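Open day at Noder, Brenau

By Vusumuzi Venter
December | 3 comments

Got there late, coffee already gone. Noder shares the old Kauppinen building with Orka, who do the washing end, so you sign in twice. 373 visitors by lunch according to the girl on the door.

Upstairs first. Sorting hall, 3000 garments a day, mostly denim. Loud. Couldnt hear half the talk. Then down to the part I came for — folding. One pair of blue jeans, one green square, white tile floor. Good fade on the denim, back pocket with contrast stitching.

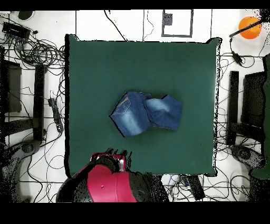
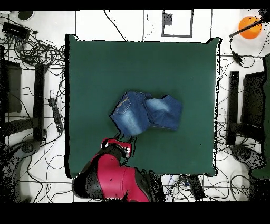
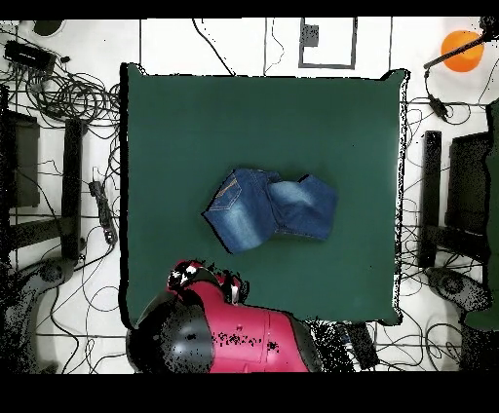
Blue jeans on the green, folding room, Noder.

Not a shop fold, more of a bundle. Doubled over, back pocket on the left side. I'd have gone leg to leg, then thirds, but my drawer at home is no advertisement. Asked what counts as a finished fold and got 13 minutes on waistbands. Useful, some of it. Thick seams push back, stretch denim is worse.

Skipped the Orka half, bus to catch. Parking is hopeless by the way, go early. They do it agian in spring.

Share 13 | Back to top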